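Switching a preschool co-op from donated bins to a checkout list
Forum: Running a Toy Library

birdie_t
September 19, 2025

We lend toys out of two rooms at the back of a church hall. Until now families just dug through what was there and signed a sheet. Play food and kitchen things get mixed together the most.

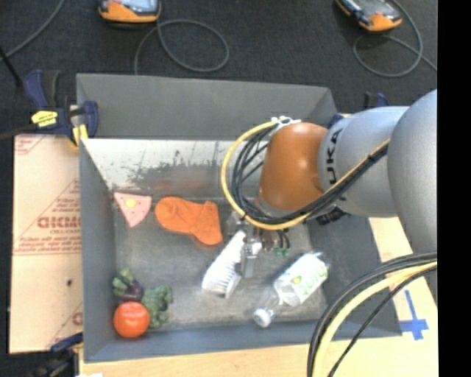
I want to move to sets. Each set gets a bag, a number and a card listing the pieces, and it goes out and comes back as one item. We have almost 200 member families and I have until November to get it done. Has anyone made this change with play food? Did you charge for missing pieces?

PieterVR
We did it two years ago. Don't list every piece. We wrote "fruit set, small" on the card and weighed the bag on a kitchen scale when it came back. If the weight was close, it was fine.

anouk_h
I disagree with Pieter. Weighing won't tell you that the one piece that fits the cutting board is gone. We put a photo on the card and parents check it themselves before they return the bag. It takes a minute.

PieterVR
It takes a minute if they do it. Ours didn't.

rungnapa
No fines here. We tried a dollar a piece and lost families over it, mostly the ones with three kids under five. Now there is a jar at the desk for found pieces and we sort it once a month.

birdie_t
Rungnapa, do you close a set when something is missing, or keep lending it?

rungnapa
Keep lending. We cross it off the card. If the set gets too thin we combine it with another one.

RubenVdB
What are you using for bags? We bought drawstring mesh and the cord ends came off within a season. Zippered ones cost more but we still have all of them.

anouk_h
Zippered, yes. And put the number on the bag itself -- tags get chewed.

PieterVR
I'd still start with the scale. You can add photos later.

birdie_t
Thanks, all. I'll do photo cards for the kitchen sets and try the scale on blocks. No fines for now. Ruben, what size are your zippered bags?

RubenVdB
Two sizes. I'll measure them Monday and post it in this thread.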